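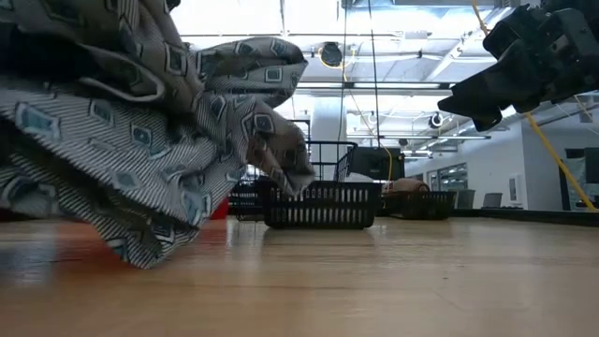 Filed under: Talks & Travel Evenings

Eating your way through Valdivia — speaker notes

Good evening, and thank you all for coming out on a weeknight. Thank Rocío for the introduction, and for the empanadas in the back (there are two kinds, the ones with the folded corners are cheese).

Start with the river. Valdivia is in the south of Chile, and it rains there the way it rains in a novel. We arrived in June, their winter, and I had packed for a beach. Pause for laugh.

Then the Germans. Families came over in the middle of the 1800s and brought their cakes and their beer with them, so you sit down in Chile and the menu says kuchen. Our host, Sebastián Fuentealba, told us his grandmother made hers with murta, a little red berry that smells like strawberries and pine at once. I had three slices and then I had to lie down.

The fish market. Go early. Sea lions wait right behind the stalls, and they are much bigger than you think — tell the story of Attila and the hat here, but keep it short this time.

Crudos: raw beef on toast with lemon and chopped onion. Ask who in the room would try it. I was nervous, I will admit, but Amancay Montecinos ordered for the whole table before I could say a word, and I am so glad she did. We went back the next day.

Our dinner at Onach. Eighteen of us at one long table, the stove going, and Facundo Yáñez getting up to sing between the soup and the fish. Mention the smoked mussels. Mention them twice if time allows, they were that good.

Money, as somebody always asks. Lunch of the day at the little place by the bus station was 3,000 pesos with soup, bread and a dessert. Bring cash for the market.

If running long, skip the chocolate shop and go straight to the boat to Niebla.

Questions, then remind everyone that the kuchen recipe is on the sheet by the door, and that frozen blueberries do fine in place of murta.

Back to top | Contact us | © 2018 Skiva Travel Evenings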